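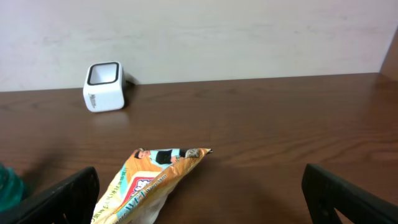

Ticket 693
Component: grasp planner / wrist perception
Status: open (was closed, reopened in February by reporter)
Severity: medium, disputed
Stack: Didolton planner, Zitov segmentation, Moura arm controller

Summary
Planner sits at pre-grasp with the fingers open over a foil wrapper and never issues a close. No fault is raised. The operator panel says "planning" until the watchdog fires.

Original report
Task is tabletop tidy, target is the crumpled wrapper lying between the fingers. The white cup at the back by the wall is supposed to be left alone. Arm reaches pre-grasp normally. After that the planner asks for a grasp candidate, gets one, throws it out, asks again. I left it running over lunch and the log had 3,950 candidate requests in it when I came back. Every one was rejected with the same code, WIDTH_UNSTABLE.

First response from support
Please recalibrate the wrist camera and retry with default lighting.

Reply
Did that before I filed. I would like to know what in the log suggests calibration. The reprojection error is the same as it was on the runs that passed, and the planner puts the fingers on either side of the wrapper, which a badly calibrated camera would have trouble doing.

Second response from support
Closing as fixed in the Zitov update. The new segmentation weights handle reflective packaging.

Reopened
They don't handle it here. I installed the update and reran the same task file. The release note says reflective packaging is "supported" and gives no test set, so I have no idea what was tried. My guess is flat packets on a matte surface. Ours is creased foil on polished wood that throws back highlights of its own.

What I see in the mask output, frame by frame:
- Mask on the cup is solid. Its reflection on the wood is sometimes added to the bottom, which makes the cup taller than it is. Harmless for this task.
- Mask on the wrapper breaks up along the creases. Some frames give one piece, most give several.
- The wide end of the wrapper runs out of view at the bottom, so the mask has no closed outline there. The width estimate is taken from whatever is left.
- The teal object behind the left finger gets merged into the finger mask. I don't think this matters but I'm noting it.

Across some 46 frames the width estimate moved enough that no two in a row agreed within tolerance. The planner wants 6 in a row. It was never going to get them.

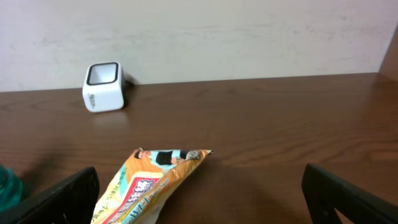
Page 2

Third response from support
Suggest increasing the width tolerance in the planner config.

Reply
I tried it, and I don't like it. With the tolerance opened up the planner accepts a candidate, but the one it accepts is whichever broken piece of the mask happened to hold still. On two tries that was the pointed tip at the far end, where there is hardly anything to hold. I stopped both by hand before the close. Loosening a check until it stops complaining does not repair the thing it was checking.

Things ruled out
Controller: Moura holds position without drift at pre-grasp. I replayed the joint log and it is flat.
Finger model: the opening the planner believes in matches what I measured with a ruler.
Printing on the package: I wondered whether the lettering and the little photo of a man near the fold were being read as separate objects. I ran the classifier alone and it gave one label for the whole thing. So no, or at least not in that stage.
Background: the wall is plain and the right side of the table is bare. I can't blame clutter.

Not ruled out
Temporal filter. The Ukus logging plugin shows the filter resetting each time the number of mask pieces changes. If that is by design, I'd like to see where it is written down. If a reset happens every few frames, the stability counter can't fill up, whatever weights are loaded.

Workaround in use
Back the wrist off until the whole package is in view, take the mask from there, freeze it, then go down with the frozen mask. It gets to the close command. It also means going in without updates for the last part of the approach, so if something moves the target the planner won't know. I would not run this unattended.

Requests
1. Confirm or deny the filter reset.
2. A timeout on candidate requests with a real error message. "Planning" is not a status if it can last through lunch.
3. Say what objects the new weights were tested on.
4. Please don't close this again without a rerun on the attached task file.

Fourth response from support
Filter reset confirmed by the planner team. Timeout accepted as a separate ticket. Test set question passed on.

Reply
Thanks for the first one. Leaving this open until there is a build I can run.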